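Taltel hand-held gripper - demo collection kit

Handheld unit for recording manipulation demos. No arm needed, you squeeze, it logs. Now on rev 2 fingers. In stock at the Lururholm warehouse, ships next business day in most cases.

What you get: gripper body, 1 pair black fingers fitted, spare screws, wrist strap, charger. Tablet not included, sorry, sold seperately.

Pads are a wear item. Rough edges on the printed parts are normal and don't affect the grip. Replacement pairs are always on the shelf, order code Siu-187. 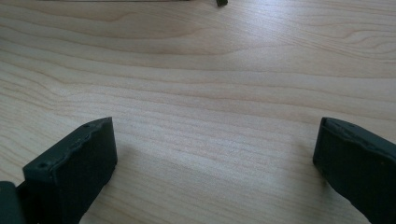
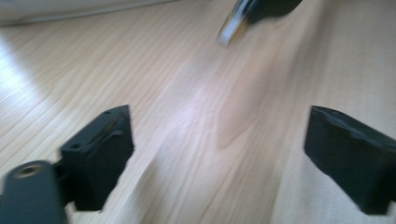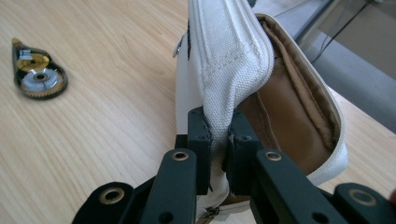 Views from the gripper on a wooden surface. First two: fingers open. Last: holding a white canvas pouch.

Good for soft stuff - pouches, cloths, small bags - plus the usual desk bits. Keep your episodes short, one task each. Start with the fingers open and in veiw, finish the same way. Fast moves will blur so slow down near the object. Label at the end of the session while you still remember what went wrong.

Fahad's group at Gruven logged 1,426 episodes on one unit, kept 1,278 after cleanup. Same fingers the whole way.

Bulk orders or custom finger shapes - email Tyra Grønli, include a drawing and your colour (black is quickest). Next print run is June.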